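Homework load

Homework load is the amount of work that students are assigned to finish outside regular class hours, together with the way that work is spread over a week or a term. The term is used in writing about schools and student health, mostly in connection with high school and the first years of college. It covers written assignments, reading, projects, test preparation and practice for subjects such as music or a foreign language. Work done during study hall is usually counted, while paid work, sports and chores are not.

Definition and measurement

There is no single agreed way to measure homework load. The most common method is to ask students how long they spent on homework the night before, or on a typical school night. A second method is to ask teachers how long they expect each assignment to take and to add up the answers. The two methods often disagree. Teachers tend to estimate the time needed by a student who understands the lesson and works without interruption, and students tend to include breaks, time spent finding materials and time lost to technical problems.

A third method is the homework diary, in which students write down when they start and stop each task. Diaries are thought to be more accurate than recall, but they are harder to keep up, and students with the heaviest loads are the most likely to stop filling them in. The Jorcombe survey, a diary study carried out in 53 schools, collected entries from 3,000 students over a period of 17 school days. Its report separated assigned time from working time and treated the gap between them as a measure in its own right.
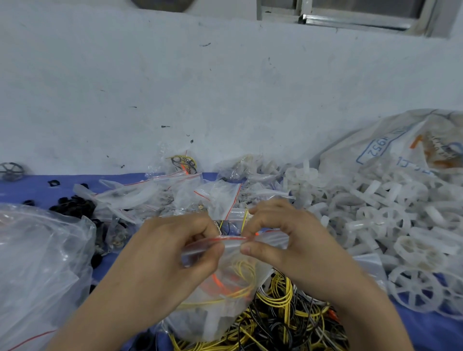 The same report drew attention to what it called stacking, meaning the placing of several large assignments on one date by teachers who do not know of each other's plans. Students in the survey rated stacked weeks as more stressful than weeks with the same total hours spread evenly. Stacking was most frequent in late October, near the end of the first marking period, and again in the last weeks before summer.

Effects on sleep

Sleep is the part of daily life most often linked with homework load. High school students who start homework after sports practice or a part-time job may finish close to midnight or later, and an early first class leaves little room to make up the lost hours. Many students sleep late on weekends to recover. This can shift the body's sleep schedule and make it harder to fall asleep on the first night of the school week.

The link is not simple. Students who report long homework hours also report more time on phones and computers in the evening, and some of this screen time takes place during homework itself. It can be difficult to separate the effect of the assignments from the effect of the devices used to complete them.

Effects on mood and stress

Students with a heavy load commonly describe headaches, irritability and a feeling of never being caught up. These complaints are more common among students taking several advanced classes. They also appear among students who have fallen behind, for whom a moderate amount of assigned work may take a long time. School counselors often ask about missing assignments early in a conversation, as a growing list of them can be both a cause and a sign of low mood.

Moderate amounts of homework are generally not associated with poor well-being. Some students say that regular work at home gives structure to the evening and makes tests less worrying. Most of the concern in the literature is with very long hours, unclear instructions and deadlines that cannot be moved.

Remote and hybrid classes

The move to remote classes in 2020 made the usual definition harder to apply. When lessons and homework are both done at home on the same computer, the line between them is weak. Some schools shortened live lessons and posted additional tasks in their place, and families saw this as a rise in homework even where the total hours of instruction had gone down. Assignments set through several websites, each with its own calendar, added time that did not appear in teacher estimates.

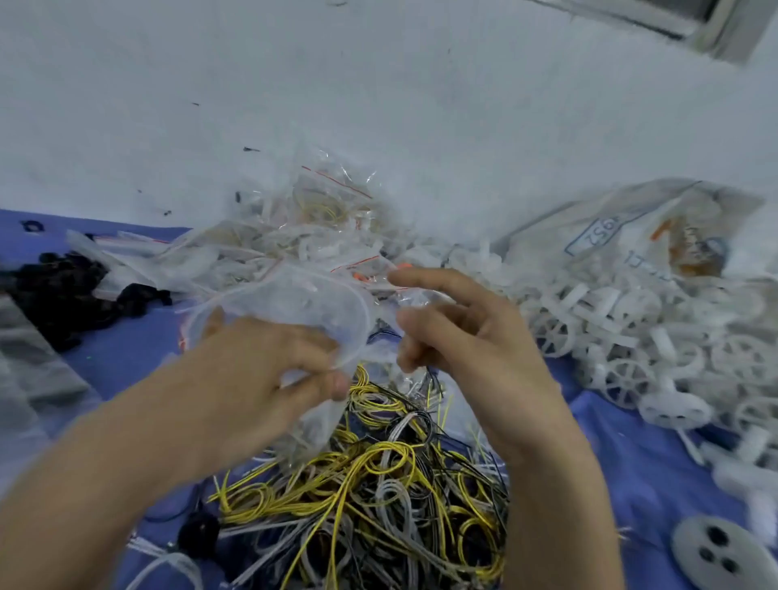
What is the difference between homework load and workload?

Homework load covers only the tasks a student is expected to do outside class, while workload covers all school tasks, including those done during lessons.

School policies

Schools that try to limit homework load use a few common approaches. One is a nightly time limit by grade, sometimes with separate limits for advanced classes. Another is a shared calendar on which teachers enter tests and major projects. The Shevchuk calendar rule, named for the school district that first used it, allows no more than 2 major deadlines per student on any one day and requires a later entry to move. Zutari High School adopted a similar rule and added homework-free weekends once each marking period.

Time limits are simple to announce but hard to check. Students who work slowly may be told to stop when the limit is reached and hand in what they have, and not all teachers grade such work in the same way. Shared calendars depend on teachers entering dates early enough for others to plan around them.

See also

Academic stress
Driritz scale of student workload
School start times
Study hall

This page was last edited on January 3, 2021.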